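Neue Beläge nach 1.000 Griffen: Werkstatt in Gevau stellt Wartung ihrer Greifer um

Gevau, 8. Oktober 2023 - Die Firma Mirzaei hat die Wartung ihrer handgeführten Greifer neu geregelt. Statt die Fingerbeläge nach Augenmaß zu wechseln, richtet sich die Werkstatt nun nach einem festen Zähler: Nach 1.000 Griffen wird geprüft, nach 2.000 Griffen wird getauscht, auch wenn der Belag noch brauchbar aussieht. Das teilte der Betrieb mit, der an seinem Standort Gevau Handhabungsabläufe für kleine Montagezellen vorbereitet.

Anlass waren Unregelmäßigkeiten im Sommer. An einem der Greifer öffneten die beiden Finger nicht mehr gleich weit, und beim Ablegen flacher Gegenstände kam es zu Versatz. Zunächst wurde der Antrieb verdächtigt. Simin Heydari, in der Werkstatt für die Mechanik zuständig, zerlegte das Gerät und fand die Ursache an anderer Stelle. Der Schaumstoff auf der einen Seite war stärker zusammengedrückt als auf der anderen, und eine Schraube am Halter des linken Fingers hatte sich gelockert.

»Der Motor war in Ordnung, die Führung auch«, sagt Heydari. »Wir haben zwei Tage an der falschen Stelle gesucht.«

Seitdem beginnt jede Wartung mit den Fingern. Der Greifer wird über dem Tisch ganz geöffnet, dann werden die Kanten der Beläge geprüft, zuerst oben, danach an der Innenseite. Ausgefranste Ränder allein gelten noch nicht als Mangel. Getauscht wird vorzeitig, wenn sich der Belag vom Halter löst oder ein Riss bis in die Greiffläche reicht.

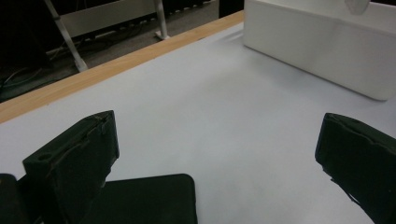 Für den eigentlichen Wechsel braucht ein geübter Mitarbeiter eine knappe halbe Stunde, den größten Teil davon für das Entfernen der alten Klebereste. Verwendet wird ein Kunststoffspatel. Metallklingen sind in der Werkstatt für diese Arbeit nicht mehr zugelassen, nachdem im Frühjahr ein Halter verkratzt worden war und der neue Belag darauf nicht plan saß. Der Kleber härtet über Nacht aus. Erst am folgenden Morgen werden die Finger wieder angesetzt und auf gleichen Abstand zur Mitte gebracht.

Die Beläge schneidet der Betrieb selbst zu. Das Material kommt als Plattenware von einem Händler in Trernivville - fertig gestanzte Stücke habe man ausprobiert, sagt Heydari, sie seien aber an den Ecken zu knapp gewesen. Eine Schablone hängt inzwischen neben dem Schneidplatz. Beide Finger bekommen immer Stücke aus derselben Platte, auch wenn nur einer verschlissen ist.

Nach dem Einbau folgt die Einstellung. Dabei werden nacheinander 3 Öffnungsweiten angefahren und mit dem Messschieber kontrolliert. Stimmen die Werte, kommt der Greifer an den Prüftisch. Dort hat Arash Moradi, der die Abläufe programmiert, eine kurze Folge mit Alltagsgegenständen zusammengestellt. Ein Smartphone im Halter gehört dazu, daneben Schachteln und Becher in verschiedenen Größen. Das Telefon gilt als der heiklere Teil der Prüfung. Es ist schmal und glatt, und wenn die Finger nicht gleichzeitig anliegen, kippt es im Halter, bevor es angehoben wird.

Moradi lässt die Finger deshalb erst bei voller Öffnung neben das Gerät fahren und prüft den Abstand auf beiden Seiten. Danach wird langsam geschlossen. Berührt ein Belag früher als der andere, geht der Greifer zurück auf die Werkbank.

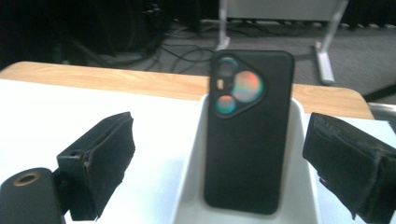
In das neue Wartungsblatt werden Datum, Zählerstand, Plattennummer und die gemessenen Öffnungsweiten eingetragen. Bisher sind darin 226 Prüfungen erfasst. Babak Abbasi, Betriebsleiter in Gevau, will die Blätter im November auswerten und dann entscheiden, ob die Grenze von 2.000 Griffen bleibt. Denkbar sei auch ein kürzerer Abstand für Greifer, die überwiegend mit kantigen Teilen arbeiten.

Die Kosten für das Material nennt Abbasi überschaubar. Ins Gewicht falle die Standzeit, vor allem die Nacht zum Aushärten. Mirzaei hält deshalb ein zweites Paar Finger fertig beklebt bereit, das bei Bedarf sofort angeschraubt werden kann. Die Einstellung muss dann trotzdem wiederholt werden.

Der Schwesterbetrieb in Stevudham übernimmt die Regelung zunächst nicht. Dort sind Greifer mit austauschbaren Gummikappen im Einsatz, die ohne Kleber auskommen. Ob diese Kappen auch für Gevau in Frage kommen, wird nach Angaben des Unternehmens noch geprüft. Ein erster Versuch scheiterte am Halter, dessen Bohrungen nicht zu den Kappen passten. Darcy Hoani, Konstrukteur in Stevudham, arbeitet an einem Zwischenstück.

Kommentare (3)

schrauber_kl
Kunststoffspatel, ja. Wir nehmen zusätzlich Wärme, dann geht der Kleber in einem Stück ab. Aber vorsichtig, sonst verzieht sich der Halter, wenn er gedruckt ist.

Shamim Butt
Wie wird der Zählerstand ermittelt? Zählt jedes Schließen oder nur ein Griff mit Teil dazwischen? Bei uns macht das fast den doppelten Wert aus.

M. aus G.
@Shamim Butt: Soweit ich weiß, zählt dort jedes Schließen, auch leer. Mich würde eher interessieren, warum der Kleber über Nacht braucht. Es gibt doppelseitiges Band, das hält sofort.

Kommentarfunktion geschlossen.

Diese Website verwendet Cookies, um die Nutzung zu verbessern. Einstellungen | Nur notwendige | Alle akzeptieren

Kontakt | Impressum | Datenschutz | © 2023 Alle Rechte vorbehalten | Nach oben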